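Odds bin

An odds bin (also odds tub, or in older house lists a "bits box") is a single open container where small household things get put when they have no other home. Brushes, toy parts, stray blocks, lids, hair ties. Found in most homes with kids in one form or another, and in playrooms, waiting rooms and church halls.

Name

The term is common around Irnholm and Nirkwood. Elsewhere people say junk tub or catch-all. Ewan Urquhart used "odds bin" in his booklet Putting Things Away, which ran to 129 pages and gave a whole chapter to it. He kept it apart from the junk drawer, which is shallow, closed, and mostly holds flat things such as menus, keys and batteries. The name may be older than the booklet. No firm date.

Form

Usually rectangular, open on top, walls high enough to stop round things rolling out. Metal, plastic or wicker. Metal bins are noisy but wipe clean and hold their shape. Wicker sheds, and small blocks catch in the weave. A lid is rare – lidded bins tend to get things piled on top and then not opened for months.

Size matters more than material. Urquhart set the upper limit at 40 items, past which he said it should be split in two. Fliltetti, a storage shop in Dunbar, sold a plain bin with a low front wall for small children to reach over. It came in 3 sizes, the middle one the most often seen.

Contents

Mixed by definition. Toys make up the bulk in family homes: building blocks, play cups, small soft toys, parts of sets whose other parts are lost. Grooming items turn up nearly as often, hairbrushes above all, dropped in on the way out the door.

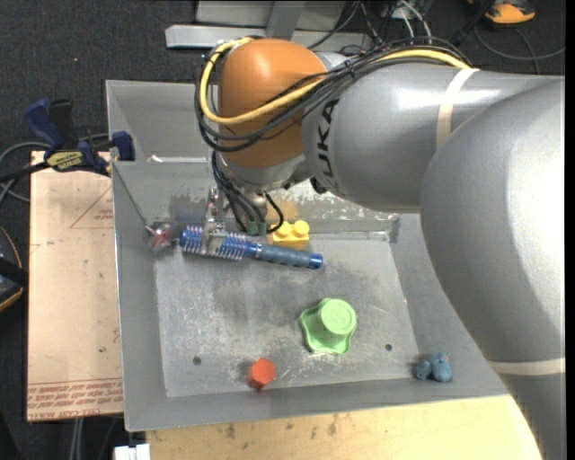
Soft things settle in corners and under harder ones, so they are the last to be found. Cup shapes land upside down about as often as not and can hide a smaller piece underneath; worth lifting them. Long handled things lie flat along the floor of the bin if there is room, otherwise they stand up against a wall and fall over when teh bin is moved.

Sorting

Two main methods. In the tip-out, everything goes on a sheet or rug and is put into piles – toys, hair things, kitchen, trash. Quick, loud. In the pick-out, items are lifted one at a time and carried straight to where they belong, and whatever is left at the end stays in the bin. Slower but can be stopped at any point. Urquhart prefered the pick-out and said to start with the largest item.

Brushes are cleaned before going back to a bathroom. Bristles pick up lint from plush toys, and a comb run through them gets most of it. Blocks can be washed together in a mesh bag. Crumpled wrappers and film are thrown out.

A yearly full empty is customary in some homes, often in April with the rest of the spring cleaning.

See also

Junk drawer
Toy chest
Lost property box
Spring cleaning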